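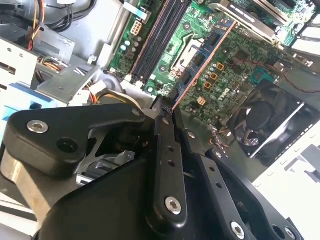 The Flesta club met again last week, and I said I would write up where we've got to before everyone disappears for the summer. Embla Lunde has been keeping the log, so most of the dates and numbers are hers. The opinions are mine.

For anyone who missed the last post, our project is called Zomness. The aim is to get an arm to service an ordinary desktop computer: cards, memory, and whatever else we can manage before the Grestero student competition. The rules give each team 900 seconds at the bench and a list of tasks, which you can do in any order. You score for a finished task and lose points for each time a person has to touch the machine.

We started in the spring with memory, thinking it would be the easy one. It wasn't. The clips at the ends of the slots need a push in a direction our gripper doesn't like, and if you come in at a slight angle the module binds. We put it aside and went over to expansion cards, and I think that was the right decision. A card has more to hold on to. The trouble is at the slot end, where you need to pull straight and keep pulling straight, and the arm wants to swing.

Embla wrote a small routine which lifts one end a little, then the other, and carries on like that. It is slow. I don't mind slow at this stage, though with 900 seconds for everything we will have to mind later.

We also spent an evening on the fiddly things, small soft parts mostly. The fingers were made for rigid edges, and with anything that squashes, the grip force setting matters a lot more. We have two settings saved now and may need a third.

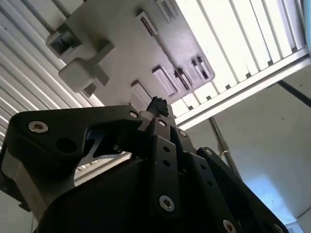 *Gripper holding a small black piece, just under the grey panel.*

The log has 2360 entries in it as of this week. That sounds like a lot, but an entry can be a full attempt or just a move to the start position, so don't read too much into it. Embla went through and marked the proper card attempts from the past fortnight, and there were 46. She has tagged each one by what went wrong first. Most of them are alignment. A few are our own fault — wrong start position, or somebody forgot to load the new settings.

Money is fine for now. Berge, the repair shop near the station, gave us over 100 old cards and memory modules for practice, all dead, so we can be rough with them. If you have a dead desktop at home, we would still like it, especially an older one with a different layout. We don't need monitors or printers. Please stop bringing printers.
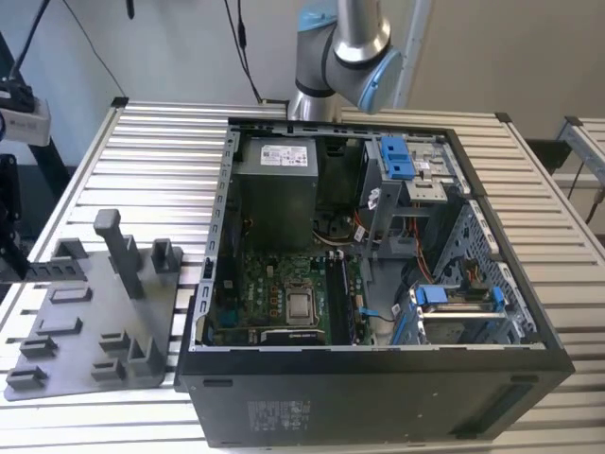

Laying out the bench took longer than I expected, and we changed our minds about it several times. I wanted the computer upright, the way it would stand under a desk, and Embla wanted it flat so the arm could come in from above. She was right. With the tower on its side and the panel off, the memory modules stand up to the right of the processor and the arm can come down over the back of the case. The grey printed fixture sits to the left of the computer, with its slotted holders along the edges, and I'd like to leave it there now. Each time we shift it we have to teach all the positions again, and that eats half an evening.

Still to do in July:

- go back to the memory clips with the new grip settings
- cut the card routine down, or at least find out which part of it is slow
- print spare holders
- write the two-page description for Grestero

I have started on the last one. Embla will do the drawings. If anyone else wants to write the section on error handling, tell me before the next meeting, otherwise I'll do it and it will be short.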